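Four legs and a lot of patience: the Drurnier team at Nomeck

Celina Krajewska has 3 minutes before the next run, so we talk standing up. She's been with the Nomeck student robotics club since the fall and leads Drurnier, the two-arm assembly project.

"Flat-pack furniture, basically. Everybody hates it, so we figured, make the robot do it." She laughs. "Now we hate it more."

The club has 7 members. Konrad Chmielewska handles the grippers and was retyping a config file the whole time I was there.
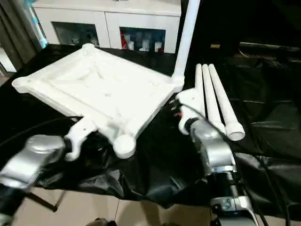

Both arms at work: one finger on the rail, three tubes held upright in the other gripper.

Why plastic tubes? "Cheap, light, and they all look the same to the software," says Konrad. "Which is the hard part." He'd like the parts marked. Celina wouldn't. "If you mark them it's cheating, the Imen rules dont say so but it is."

They've logged 139 tries so far. Best day was in May, late, past 9 pm, and neither of them will tell me the score. The wrist views get the most arguing. Konrad wants them for close work. Celina says the finger takes up half of what you get, and she'd sooner trust the head view.

"We still fight about it," she says. "Ask me agian after the competition."
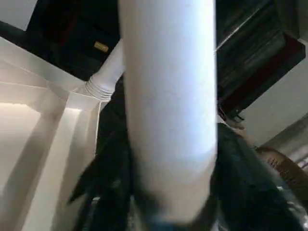

Joining the club

New members welcome, no experience needed. Ask for Celina at the Pawłowska building, any time after 4.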